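The last good soup in Ollalton

By Ruth Mosquera

The sign in the window of the Ayala says the kitchen closes at 2 p.m., and the sign is lying by half an hour in one direction or the other, depending on how the lentils are holding out. Regulars know to ring ahead. Everyone else drives in from the highway at ten past, reads the sign, tries the door and goes on to Nemthorpe, where there is a servo that will sell you a pie with the internal temperature of a reactor.

I have been eating lunch in country towns for 17 years, mostly on someone else's money, and I can report that soup is in trouble. Pumpkin survives, because pumpkin would survive anything. The rest has been pushed off the board by the wrap, the bowl (a salad that has been to university) and the toastie at nineteen dollars.

Ollalton, population 3,808, held out longer than most. When Huiling Lei took over the Ayala from her uncle, there were four places on the main street where you could get a proper soup on a cold day. The bakery dropped its pea and ham first. The pub went next, after a new chef arrived with opinions about foam. The RSL still lists minestrone, though the kitchen has stopped pretending to know when.

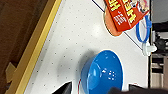 Lei makes two a day and writes neither of them down. "If I put it on the board, people want it tomorrow," she told me, skimming something off a pot I wasn't allowed to look into. Tomorrow it will be whatever Édgar Rengifo has too much of. Rengifo grows vegetables out past Skakell and has too much of everything, particularly silverbeet, which he delivers in the manner of a man leaving kittens on a doorstep.

The economics are dreadful. A decent stock wants 11 hours and a burner you can't use for anything else. Customers who'll cheerfully hand over six dollars for a flat white turn forensic at the thought of paying fifteen for something they believe to be hot water and leftovers. Jarosław Sadowski, who ran the pub kitchen before the foam, reckons he lost money on every serve of his barley soup for a decade. He kept it on out of spite, he says, and won't tell me against whom.

Still, on a wet day in August the Ayala will get through up to 60 serves, and there's a certain amount of manoeuvring for the table near the heater. Duván Nina, the district's only remaining piano tuner, has been known to arrive at eleven with a newspaper and simply wait it out.

I had the chicken and corn, then the other one, which was silverbeet. Lei asked which I preferred. I said the chicken. She nodded, and packed me a litre of the silverbeet to take home.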